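To: Rosser Small Builds Fund
From: Mali Craddock, Postolow bench, Warninstead Shared Workshop
Second progress report

The cell is standing, both arms move under their own power, and all three cameras are giving a usable picture. The task work has begun but is behind the plan. One item went over budget and is explained under Money. The pictures are from the left and right of the bench in its present layout, two from the wrist cameras and the last from the fixed camera. 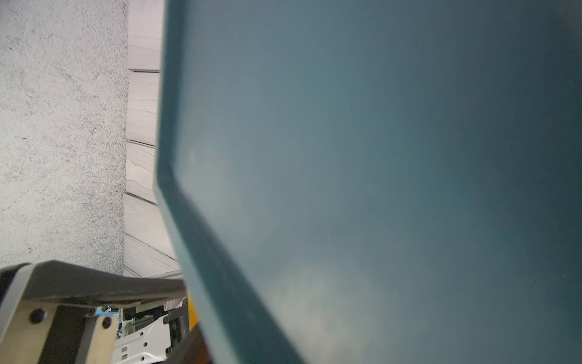
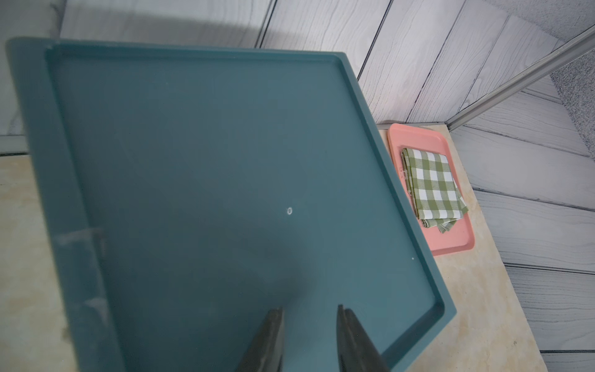
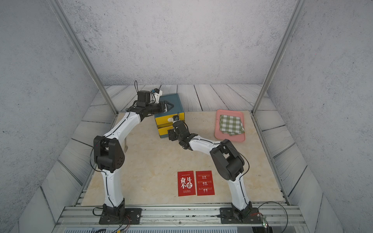 *Page last changed: December, 4:40 pm (MC)*

## What we said we would do

The application was for a two-arm bench robot that members of the workshop can use to learn about automation without booking time at the college. We said it would be built mostly from printed parts and bought motors, that it would fit in the bay beside the lathe room, and that by the end of the grant it would do a few simple household-type jobs: open a drawer, put something in it, close it again, and fold a cloth.

We split the work into four stages: frame and enclosure, arms, cameras and wiring, and tasks. The first report covered the frame. This one covers the arms and cameras, and the start of the tasks.

## Frame and enclosure

There is not much to add since last time. The aluminum extrusion has stayed square. We checked it with a tape across the diagonals after the arms went on and again a month later, and didn't need to adjust anything.

The walls are now lined with the speckled grey covering. In the first report I said we would leave them bare. Hooman Azimi talked me out of that. With bare walls the cameras picked up people walking past and the light off the front windows, and the picture changed from morning to afternoon. The lining is stuck to light board and lifts out in panels, so we can still get at the back.

The wood-grain floor covering was an offcut from a member's hallway job and cost us nothing. On top of it sits the marble-patterned board, which is the work surface proper. It wipes clean, and it can be swapped for a plain one later if we want to see whether the background makes a difference.

The board moved when an arm leaned on it. We put strips of rubber matting under it and that has been enough so far. I would like to fix it down properly, but not until we have settled on its final position.

## Arms

Both arms are on their mounting plates at the front rail. The left one was finished first and gave us most of our trouble, and the right one went together much faster because of it.

The main problem was the elbow. The joint carries everything past it, and with the first motor we fitted it sagged when the arm was stretched out. It would hold for a few minutes, heat up, and then drop slowly. We tried lowering the speed and we tried a spring, which helped in one direction and made things worse in the other. In the end we bought the next size up from Duvska for both arms and reprinted the housings to suit. That is the cost overrun. The elbows are bulkier than on the drawings, and we lost a little reach towards the back of the board. Neither has sagged since.

The shoulder and wrist joints are as drawn. The wrist motor on the right arm came with a damaged plug, and Duvska sent another without any argument.

The gripper fingers are on their third version. The first were too blunt to get behind a drawer edge. The second were narrow enough but bent. The present ones are tapered and stiffer along the back. They are good on edges and handles, and poor on anything round. A round-object finger is not in the grant and I am not proposing to add one, but the fingers come off with screws and somebody else is welcome to draw one.

## Cameras and wiring

Each arm has a camera at the wrist and there is one more fixed over the bench. The wrist cameras sit in small brackets on top of the wrist. Their angle took several tries. Too steep and all you see is whatever is under the fingers. Too flat and the fingers drop out of the picture at the moment you need them. What we have now keeps some part of the gripper in view for most positions. When the gripper is right down over something, the picture fills up with one colour and is not much help, and at that point the fixed camera has to do the job.

Cable runs are the weakest part of the build at present. The black cables follow the arm links and have enough slack for normal movement, but they loop out further than I would like. On one occasion a loop caught on the post and pulled the camera plug out. Nothing was broken. We now have a limit set in the software so the left arm can't swing that far out, and printed clips are on the list.

The wiring at the left base is also untidy. It is safe, and Hooman has checked every joint and fitted a fuse on each side, but I would not want to leave it that way in a bay people walk through. A cover is drawn and waiting for time on the printer.

There is a stop button on the wall side and a second one on a lead that the person running the arms keeps in hand. Both cut power to the motors. When the power goes, the arms sink, so the rule is that nothing breakable goes under them.

## Tasks

We run the arms by hand first, using a pair of small leader arms that the real ones copy. Each good run is saved. Once there are enough saved runs of a job, the software is trained on them and we see whether it can do the job without us.

The plan was for 100 saved runs of each job by this report. We have 70 of the drawer job and 12 of the cloth job.

**Drawer.** The little cabinet with the two yellow drawers is the test piece. It is light, and at first it slid away every time the gripper pushed on it. The method we have settled on is for the left arm to come over the top and steady the cabinet while the right arm works the drawers from the front. It takes a new operator most of an evening to do this smoothly. Opening is harder than closing. The top drawer is easier than the bottom one, where the fingers have to come in low and tend to scrape the board.

We trained on the first batch of drawer runs as a trial. The arms went to the right place and the left one held the lid as it should, but the right one stopped short of the drawer more often than it reached it. I don't want to give a success rate off such a small trial. There will be one in the final report.

**Cloth.** The checkered cloth lives in the pink tray, and the job is to lift it out, lay it on the board, fold it and put it back. Two arms are needed for nearly all of it. The squares on the cloth help the operator to see if a fold is straight. Picking up a single layer is the hard part. The fingers often take two, and then the fold has to be started again. We throw those runs away, and that is why the number is low.

**Cards.** We also keep a pair of red cards at the front of the board. These weren't in the application. They are used for short practice sessions, sliding a card from one spot to another, before people go on to the drawers. No runs are being saved for them.

## Money

The larger elbow motors and the reprinted housings came to $465 more than the amount set down for arms. We have covered it from the lines for wall material and lighting, where we spent less than planned thanks to donated offcuts. We are not asking for more. The only effect on the work is that the second lamp will not be bought. The bay lights give an even enough light as they are.

Receipts are in the shared folder under Arms, with the Duvska ones in their own subfolder.

## What is late

The tasks are behind by several weeks. The elbow problem took up the time that should have gone to the first saved runs, and the printer was also out of use for part of that period with a blocked nozzle.

The written build guide is late as well. The frame section is done. The arm section was written for the old elbow and needs new drawings. I have left the old version in the folder with a note on the front page so that people don't print the wrong housings.

## Next

- Print and fit the cable clips, left arm first
- Cover for the left base wiring
- Finish the drawer runs and train again on the full set
- Carry on with the cloth, with a thinner pad on the finger tips to see if it picks up single layers better
- Fix the work board down
- Redraw the arm section of the guide

Hooman is looking after the wiring and the software, and I have the mechanical work and the guide. Either of us can show the bench to someone from the Fund. Evenings are best, after 6:30, when the lathe room is closed and it is quiet enough to talk.

Mali Craddock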